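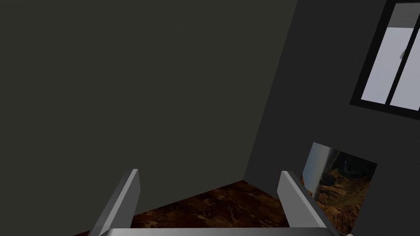

3. Visitor Screening at the Letbridge Site

3.1 Entry procedure

The Letbridge school has one public entrance, which opens into a small lobby with a second locked door. Before the study, a visitor was buzzed through both doors by the front office after a short exchange over the intercom. The revised procedure kept the hardware and changed only the order of the steps. The outer door was released on request. The inner door stayed locked until the clerk had checked a photo ID, entered the name in the Dolum visitor log, and printed a badge.

Clerks were trained in 2 sessions before the change took effect in March. The second session covered refusals, expired IDs, and parents who arrive as a group. Substitute clerks received the written procedure but no training, a difference we return to in Section 5.

3.2 Measures

We recorded three outcomes for each visit: the time between the outer and inner door releases, whether a badge was issued, and whether the badge was returned at exit. Door times came from the access controller and were matched to log entries by hand. An entry with no matching door release within 10 minutes was dropped. Deliveries made at the loading door were outside the scope of the study and were handled under the existing vendor rules (Filali, internal memo).

Coding was done by N. Zerouali and H. Ashour, who worked separately and then compared results. Disagreements were mostly over visits in which one badge covered more than one adult. These were coded as unbadged for every adult after the first.

Figure 2. Simulated interior: white robot body, upward-pointing gripper, and the base of a red board. 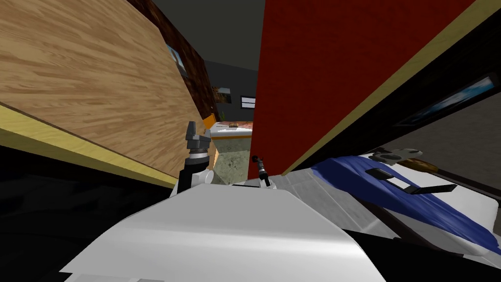

3.3 Observed departures from procedure

Observation ran for 28 school days. The most frequent departure was tailgating at the inner door, where a badged visitor held the door for the person behind. It was concentrated at afternoon pickup, when the lobby was full and the clerk's view of the door was partly blocked. A second departure involved staff members who let in a known parent with their own key card. Those visits appear in the door records but have no log entry, so the return rate for badges does not reflect them.

On 4 days the badge printer was out of service and handwritten labels were used. We kept those days in the analysis and treated a label as a badge.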